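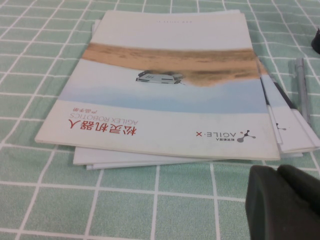

Paper stock and the 2000-copy question

Most of my week went on the reprint of the Clellcombe walking guide. The first run was 458 copies on a 170 gsm silk, and the silk was a mistake. It looks good under office lighting and cracks along the fold if the grain runs the wrong way, as it did on a fair share of the run.

For the reprint I asked Corrigan to quote on 2000 copies, saddle stitched, with the grain parallel to the spine. They came back with two options. The cheaper one keeps the same sheet size and turns the layout 90 degrees, at the cost of more trim waste. The other uses a larger parent sheet – better yield, but a longer wait for stock.

I took the cheaper one. The text pages drop to 120 gsm uncoated, so people can write on the maps with an ordinary pencil. Caoimhe Hennessy tested 3 samples with a bone folder and a loaded backpack and preferred the uncoated in each case.

Color is the remaining problem. Uncoated paper soaks up ink, and the browns in the relief shading go muddy above a certain coverage. I have capped total ink at 280 percent and lightened the midtones, then exported again with the uncoated profile. The proof is closer. The contour lines still print heavier than I want at 0.3 pt, so they go down to 0.25 before the next one.

Delivery is 30 working days from sign-off. The old files stay on the server until August.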